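Introduction to Food Service Operations
Course handout, Unit 5: Storing and Ordering of Small Equipment
Prepared by Annelore Hagedorn

Please read this handout before the Wednesday class. We will use the Plendetti case in the second half of the lesson, so bring it with you on paper.

5.1 What we mean by small equipment

Small equipment is everything in the kitchen that can be lifted by one person and has no fixed connection to water, gas or electricity. Bowls, pans, trays, ladles, cutting boards and storage boxes belong to it. Knives also belong to it, but we treated them in Unit 4 and I will not repeat this part.

In many kitchens small equipment is bought when somebody complains. This is an expensive way to buy. The price of one bowl is low, so the manager signs the order without thinking, and at the end of the year the sum is a surprise to him. In the Plendetti case you will see a yearly sum of 2,430 dollars for a kitchen with five cooks. Half of this was spent on articles which the kitchen already had, but which were stored in a place where the cooks did not look.

5.2 The par level

The par level is the quantity of an article which must be in the kitchen at the start of service. We calculate it from the busiest normal day, and not from the holiday. For the holiday you may rent or borrow.

The steps are as follows:

Write down how many pieces of the article are in use at the same moment in the busiest hour.
Add the pieces which are in the dish area at this moment.
Add a small reserve. For metal articles one in ten is enough. For glass and ceramic take more.

Students often forget the second step. If the dishwasher cycle is slow, the number of pieces waiting to be washed can be larger than the number in use. In such a case it is cheaper to look at the dish area first, and to order later.

5.3 Where the article should live

An article should be stored near the place of its first use. Mixing bowls belong to the preparation table, even if they are washed at the other end of the kitchen. The walk from the dish area to the shelf is made once, by one person with a full cart. The walk from the table to the shelf is made many times in an hour.

Heavy articles are stored between knee and shoulder. Light articles may be higher. Nothing is stored on the floor, also not for a short time.

5.4 Nesting

Articles which fit one into another save much shelf space, but they have two problems. First, if they are put together before they are fully dry, the water stays between the walls and cannot leave. Second, articles of nearly the same size can lock together, and the cook then knocks them on the table edge to separate them. After some months the rims are bent and they do not fit anymore.

Let the pieces dry upside down on an open rack. Nest only pieces of the same series. Please do not mix two suppliers in one stack, the wall angle is seldom the same. 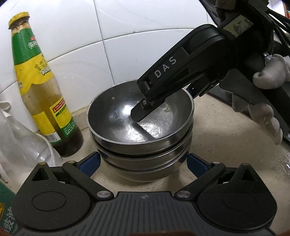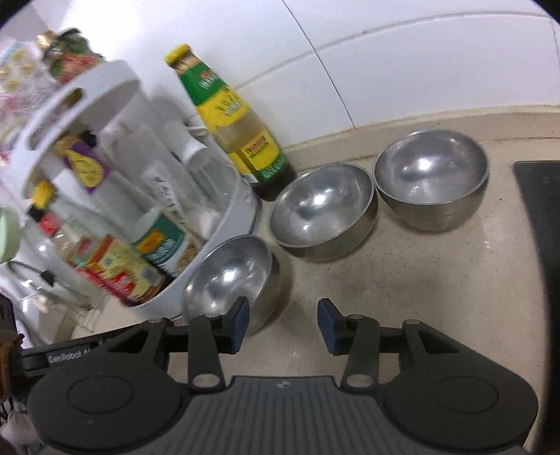
Photos: course archive, Food Service Operations

A stack should not be higher than the person can lift with both hands and still see over it. At Hallow, where I worked before teaching, we had a painted line on the wall behind the shelf, and the stack was not allowed to pass it. It was a simple rule and new staff understood it on the first day.

5.5 Counting

Small equipment is counted every 3 months. The count is made in the morning before delivery, when all the articles are clean and on the shelf. Two persons count together, one speaks and one writes. Damaged pieces are written in a separate column and removed the same day.

Use the count sheet on page 61 of the course reader. The Estrella sheet, which some of you know from the internship, is also accepted, but it has no column for damage and you must draw one.

Homework

Read the Plendetti case and calculate the par level for mixing bowls and half-size trays. Write also one page about the storage plan in the Drarkstead school kitchen: which articles are too far from the first use, and where would you move them? Hand in at the beginning of class. The calculation may be handwritten if it is easy to read.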